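From: Skye MacKinnon
To: Surnwood Seed Savers list
Subject: Re: [surnwood-seeds] Sorting before the February swap

Morag Crichton wrote:
> Can someone who has done this before tell me how you store the
> stuff between swaps? I have four shoeboxes, a biscuit tin and an
> ice cream tub, and last year I planted what I was sure was
> silverbeet and got a lovely crop of beetroot. Also, do I really
> need to throw out the old parsnip? There's a lot of it and it
> looks perfectly fine to me.
>
> Also also, is anybody bringing the Ogilvie bean this time?
> Mine got flattened by hail before the pods filled.

Hi Morag, hi everyone,

Oh, I've been waiting for someone to ask this! I spent most of the wet week going through my whole collection and I'm full of opinions, so get a cuppa.

Parsnip first, as it's the sad one. Yes, let it go. Parsnip seed is good for one season, maybe two if you've been kind to it, and after that you're sowing confetti. It does look fine, that's the cruel part. Onions and leeks are nearly as bad. Tomatoes on the other hand will forgive you almost anything. I had a packet of yellow pear tomatoes that lived in a glovebox (long story, not my glovebox) and they still came up thick as grass.

If you can't bear to bin the parsnip, do a paper towel test. Count out a small lot, fold them in a damp towel, put the towel in a bag with the top left a bit open and keep it somewhere warm. Parsnip is slow, so give it three weeks before you give up. I did this with my carrots and got 19 up out of 25, so those are staying and I'll just sow them a bit thicker.

Now storage. Dry, dark and cool, in that order of importance I reckon. Dry matters most by a mile. I leave everything on plates in the spare room for a good fortnight after cleaning, longer for the fat ones like beans and pumpkin. A bean should shatter when you hit it with a hammer. If it squashes, it isn't ready, and if you put it in a jar like that you'll open it in spring to a smell you won't forget.

After that, paper envelopes, and the envelopes go inside something with sides. I've gone over to clear plastic for the sorting stage and I love it - I can see what's in there without lifting everything out, and it rinses clean between varieties, so no stray lettuce hiding in the corners. 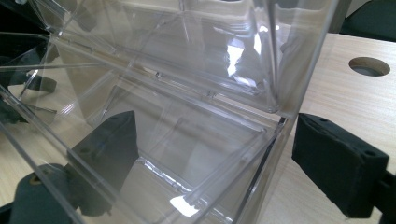 Clear plastic, good for sorting.

For the long stay I move the envelopes into jars with a spoon of dry rice in a twist of cloth, and the jars go in the hall cupboard, which never sees the sun. The fridge is fine too if you have the room and a tight lid. Just let the jar come back to room temperature before you open it or you'll get damp all over your good work.

How to group them is where people get very heated. Alphabetical is useless to me, I can never remember if I wrote "climbing bean" or "bean, climbing". By family is tidy and it helps with crop rotation. But what has worked best here is sorting by sowing time, so when the month comes round I pull out one lot and everything in it needs doing. Early spring, late spring, summer, autumn. Things that can go in twice get split into two envelopes. It took me an afternoon and I haven't missed a sowing of broad beans since, and I used to miss them every single year!
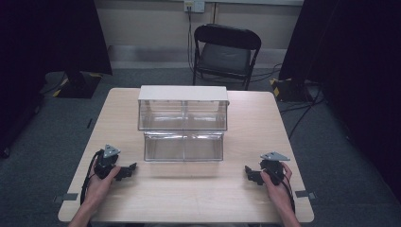
Two tiers, with a divider down the middle. White top.

Labels! Morag, your silverbeet was never going to be silverbeet. They're the same species as beetroot, the seeds look exactly alike, and worse, they cross with each other if both are flowering, and the pollen goes for miles on the wind. So if you saved it yourself it may have been a bit of each. Write on the envelope before the seed goes in. Every time. Pencil, as pen fades and felt tip bleeds. I put the name, the year, where it came from and one thing I'd want to know, like "tall, needs stakes" or "bolts if you look at it". Last swap we had 88 envelopes on the table with no year on them and it was such a shame, people just walked past.

A word on cleaning, while I'm here. For lettuce and other fluffy seed, rub the heads over a sieve and then tip the lot back and forth between two bowls on a day with the lightest breeze. Do it outside. For basil and anything tiny, work on a smooth bare surface and go slowly. I use the kitchen table with everything else cleared off, and a soft pastry brush to sweep the seed along into the envelope. If you sneeze, that's your basil gone for the year.

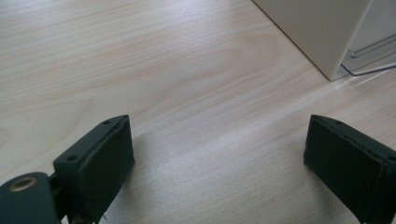
Pale wood grain. Dark seed would show up nicely on a top like this.

Tomatoes want the jar treatment. Squeeze the pulp into water, leave it three days until it grows a skin and stinks, then rinse and dry on a plate. Not on paper towel, you'll be picking it off until Christmas.

As for how much to bring to the swap, please be generous but sensible. One good lettuce head can give you 900 seeds, so you really don't need to save from the whole row. For corn it's the other way, you want seed from as many plants as you can manage or it goes weak on you in a few generations. I've seen it happen with my own Pumard sweet corn, lovely for three years and then these poor little knee-high things with gaps all through the cobs. If anyone has a strong line of Pumard I would be so happy to trade for it.

The Billden hall is ours from nine in the morning, doors open to everyone else at ten. Bring your seed loose in bags if you haven't had time to pack it, we'll have blank envelopes and pencils there. And if you own a shallow tray with a few compartments, could you bring that along too? They're so handy for the bean table, one sort to a section, and the kids can have a proper look without mixing them.

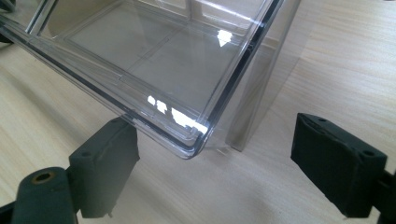

Morag wrote back within the hour to say the parsnip was on the compost and she felt much lighter, but she wanted to argue for keeping beans in the freezer. Her aunt did it for years, she said, a few days frozen as soon as they were bone dry, and never once found a weevil.

Good point Morag, and I should have said so! Yes, freeze beans and peas, as long as they pass the hammer test first. I do five days. If there's still moisture in them the cold will kill the seed along with the weevils.

And yes, I've got the Ogilvie bean. It went mad up the back fence this year and I've put a big bag aside for you.

Cheers,
Skye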